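We use cookies to remember your basket and to see which pages people give up on. Accept all | Manage preferences

Sindmont Storage – Customer Support
Ticket 492
Subject: Grey open-top bin, sloping sides, things will not stay where they are put
Status: Closed
Opened: 24/01/2023

Customer wrote:

I bought two of your grey bins from the Wambridge shop for the workroom. The idea was that offcuts and odd blocks would live in them and the bench would be a bench again. The bench is fine. The bins are the trouble.

Whatever I stand against the side slides down to the bottom and lies there. Long pieces are the worst. I put them in upright, like books, and by teatime they have all gone to bed. Small pieces then get underneath and I have to lift everything out to find them. Is this a fault with the bin or with me?

Support replied:

Thank you for getting in touch. The sides slope on purpose, so that the bins nest when empty and so that the contents gather in the middle. We appreciate this is less charming when you would like them to stay at the edge.

Please could you check the following and let us know:

- Is the bin standing level? A bench with a lean will make matters worse.
- Is there any dust or oil on the inside walls?
- Are the long pieces going in on end or lying flat?
- Did you buy the divider set? (Sold separately, as you may have gathered.)

A picture of the bin in use would help too.

Customer wrote:

Level, yes. I put a spirit level on it and then on the bench and then, for good measure, on the floor, which was the only one of the three to disappoint. Walls wiped with a dry cloth, no change. Long pieces on end, as I said. No dividers. The man in the shop did not mention dividers, and I did not know to miss them.

Picture attached, with the long red block lying down as usual.

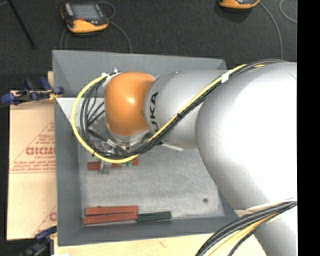

Attachment 1: grey bin, red block lying flat.

Support replied:

Thank you, that is very clear. We can see the sloping walls and the block on its side, and we are sorry to report that the bin is behaving exactly as designed. A long block on a sloping wall has only one ambition.

What we would try, in order:

1. Lay the long pieces flat at the bottom, all running the same way.
2. Put the small pieces in a shallow tray on top, so they cannot work their way under. The Le Goff tray is 200 mm wide and sits on the slope without slipping. Any old baking tin of that width will do the same job, though we are not supposed to say so.
3. If you really must have things on end, you want the Harwood bin, which has straight sides and does not nest. We will exchange yours if they are unmarked.

Customer wrote:

Laid them flat. Used a baking tin. It has worked for a week, which is longer than any other system in that room, and I can now find the small green bits without emptying the lot. I resent it slightly – I liked them standing up.

One of the bins is marked, so I shall keep both. You may close this. Please could somebody tell the Wambridge shop about the dividers.

Support replied:

Passed on to Wambridge. The wording on the shelf label will change in February. Closing the ticket as solved, cause recorded as "gravity".

Was this ticket helpful? 2 people said yes
Share | 0 comments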